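Household Notes: Kitchen

What I Learned About My Own Stove at a Robot Open Day 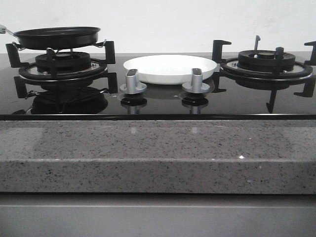

The practice cooktop at the Sasix open day, with a pan on the left burner and a white dish between the two.

I went to Drerndale for the free parking and a look at the future of supper. Sasix, who build kitchen automation out there in a low brick unit behind the tile warehouse, opened their doors on 22nd June and let the public stand behind a rope and watch. I write a column of household tips, so I figured I was the public they had in mind.

I came home with no robot and a page and a half of notes, most of them about things I do badly at my own stove. A machine has to be told everything. When you hear the telling done out loud, slowly, by a patient woman with a clipboard, you start to notice how much of your own cooking runs on luck.

The day was arranged as a string of stations. There was a drawer station, a dish-stacking station, a towel station (we'll get to the towels) and the cooktop, which drew the biggest crowd because everybody believes they know how to use one. The job at the cooktop sounded like nothing: get the pan and the dish where they're supposed to be, and leave the surface fit for the next go. They ran it 428 times in January, according to the handout, and were still finding new ways for it to go wrong. I have been cooking for longer than that and can say the same.

So, the tips.

Center the pan before you light anything

The staff fussed over where a pan sits on its supports the way my mother fussed over hats. A pan that's off center heats on one side, and a light one can tip when you lean on the edge with a spatula. Set it down, let go, and look at it. If it rocks, lift it and set it down again. Pushing it around until it stops complaining is how the supports get knocked crooked.

While you're there, take the supports off once the stove is cold and wipe underneath. I did mine the same evening. I won't say what I found, except that some of it had been rice.

Decide where the handle goes

Mine used to stick straight out over the floor, at the exact height of a hip. At the cooktop station the pan's handle went out to the left, off to the side, and that was a rule. Turn handles to the side or toward the back, and never across a lit burner. If you have a left-hander and a right-hander in the house, settle it between you and then stick to it. The argument will take less time than the trip to the emergency room.

Keep one landing spot, and put one thing on it

This was the tip I drove home repeating. There's a patch of glass between the burners, and at Sasix it had a white dish on it. I have the same patch at home. On the evening I got back it was holding a spoon, the salt, a teabag, half a lemon and a letter from the water company.

Give the spot one job. A dish for the spoon is fine if the dish can take some warmth. Use a ceramic one and keep plastic well away. When the burners on both sides are going, move even the good dish to the counter, and pick it up with a cloth. Anything that has sat between two flames deserves suspicion.

Black glass: you wanted it, now polish it

I have a black glass cooktop because I saw one in a showroom, where people are paid to keep them clean. The one at the open day was black glass too, and shiny enough to show you the knobs all over again upside down. I stood there and coveted it.

A young man with a spray bottle gave me the routine. Wait until the glass is fully cool. Wipe off crumbs with a dry cloth first, or you'll drag them around and scratch. Then a damp cloth with a drop of dish soap, then a second damp cloth with no soap on it, then dry right away with a microfiber. The streaks come from skipping that second cloth. I had been skipping it for years and blaming the water.

For burned-on sugar, lay a warm wet rag on the spot for 12 minutes and go have a coffee. Then wipe. Leave the steel wool under the sink where it belongs.

Knobs

If your knobs stand up out of the glass, grease collects at the bottom where they meet it. An old soft toothbrush gets in there. Check your manual before you pull a knob off, and never spray cleaner straight at one. Spray the cloth.

Also, look at the knobs before you leave the room. Look, and then touch each one. The Sasix people do a spoken check at the end of every run, out loud, even when they're alone in the building. I tried it at home and got a strange look from the dog, but I haven't driven back from the highway to see if the gas is off since.

Speckled stone hides everything

The counter there was gray with black and white speckles, much like mine. It's a forgiving pattern. You can lose a peppercorn on it for a week. That's also the trouble with it, so clean by hand and not by eye: run your palm flat over the dry counter, and wherever it feels gritty or tacky, that's where you wipe. Pay attention to the rounded front edge, where drips run over and dry on the underside.

The towel station, as promised

Ruangrit is the name of the towel-folding program. It's in its early days. I watched it take up a dish towel with enormous care, think about it, fold it in half, think some more, and put it down in a shape I can only call a hat. The crowd clapped. A man near me said it was better than his son's, and his son, who was right there, agreed.

The tip I got from it is real, though. They start every towel flat on the table with the corners pulled out. I'd always folded in midair, on the walk to the drawer. Folded flat, I get 2 more towels into the same drawer.

Put it back the same way every time

Between runs, someone resets the whole station to match a printed sheet. Pan here, dish there, knobs off. I thought it was the dullest job in the building until I tried it. I drew up a sheet for my own stove, taped it inside the cupboard door, and now the last person in the kitchen sets things back the way it says. We've had one complaint, from me, on the second night.

If you try it, keep the sheet short. Mine started out with a section on tea.

What to skip

The gift table was selling the Wastberg pan scraper for more than I'd pay for a pan. An expired library card does the same work. They also had a magnet for your refrigerator with the Sasix logo, free, and I took one for each person in the house and one for the car, which is not made of the right metal.

If you go

Sasix say there'll be another open day. Numbers at the rope are held to 50 at a time, so get there early and do the cooktop first, before it fills up. Wear flat shoes. There are no chairs, the coffee comes from a machine in the hall, and for all the brains in that building it gave me soup.

Next time on this page: getting candle wax out of a tablecloth, and whether the brown paper trick is worth the smell.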